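Deputy Head of Lending Operations - Pillthorpe Mutual Bank

Permanent, full time. Based in our Pillthorpe office, with two days each week from home possible after the first 4 months.

Who we are

Pillthorpe Mutual is a customer-owned bank. We have 3,886 members and a staff of 51, so we are small, and we know most of our borrowers by their name and also by their paddocks, shops and trucks. We make home loans, small business loans and equipment finance. We do not offer credit cards and we have no plan to begin.

The bank was formed when two older credit societies, Ririco and Vandari, joined their books. Many of our members still say "I am with Ririco", and we do not correct them. You will meet both names often in the older loan files, and a part of this job is to bring those files under one set of rules.

Why the position is open

Our present deputy is retiring in August after a long service. We would like the new person to start before this, so that there is time for a proper handover. The head of lending operations is staying in the role. Please do not apply only in the hope that you will become head very soon. It may happen one day, but we cannot promise it, and we prefer to say so at the start.

What you will do

You will look after the daily work of the lending operations team. The team prepares loan documents, checks security, arranges settlements and follows up late payments. You will sign off settlements up to the limit given to you by the board, and you will act for the head of lending operations when the head is on leave.

You will also prepare the monthly arrears report. At the moment it is made in a large spreadsheet which has grown in many directions. We have bought a new loan system from Nilsuwan and the move to it is half done. Home loans are already in the new system, but equipment finance is still in the old one. You will be the main contact between our team and the supplier until the work is finished.

Sometimes you will telephone members who have trouble with their repayments. We ask our managers to make some of these calls themselves. Many people who call us are embarrassed, and a good conversation at this moment can save the loan and the friendship also. 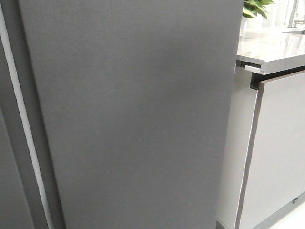 Dark grey panel, with a light strip along the left.

What we ask from you

You should have worked in lending operations, credit or settlements in a bank, credit union or finance company, and you should have led a team, even a small one. You should understand mortgages and personal property securities well enough to explain them to a new colleague without opening the manual.

You need to write clearly. Our letters go to farmers, nurses, pensioners and sometimes to their lawyers, and everybody should be able to understand the same letter.

A degree in finance or law is welcome but it is not a condition. If you learned the work at the counter, we will read your application with the same attention. English does not have to be your first language. For several of us in the office it is the second or the third.

You must have the right to work in Australia. Before we make a final offer, we will ask for a police check and a credit check. If there is something in your history which you think we should know, please tell us early. An old difficulty does not close the door by itself.

It would help us, but is not necessary, if you know equipment finance for agriculture, or if you have already been through a change of loan system and still remember what went wrong.

What we offer

The salary depends on your experience and we will tell you the range in the first telephone call. You receive superannuation, four weeks of annual leave, and a reduced rate on your own home loan after probation. If you are moving to Pillthorpe from another town, we pay the cost of the removal truck and the first fortnight of rent.

Our hours are regular. The office closes at 5 pm and we mean it, except at the end of the financial year, when everybody stays a bit longer and there is dinner on the bank.

How to apply

Please send a résumé and a letter of not more than 2 pages. In the letter, tell us about one loan or one settlement which became difficult, and what you did about it. Leave out the names of customers, please. We have no need of a photograph or your date of birth.

You can send your application through the Careers page on our website, or bring it on paper to the front counter in Pillthorpe. If you bring it on paper, ask for a receipt.

We will answer every application, also when the answer is no. People on the short list will have one conversation by telephone and one meeting at the office with the head of lending operations and two people from the team. For the meeting we will give you a loan file with some mistakes in it, and half an hour to read it. You do not need to prepare anything for this.

Recruitment agencies - thank you, but we are filling this position by ourselves.

If you have a question before you apply, or if you need some adjustment to take part in the interview, please write to us through the same page and mark your message "Deputy, Lending Operations".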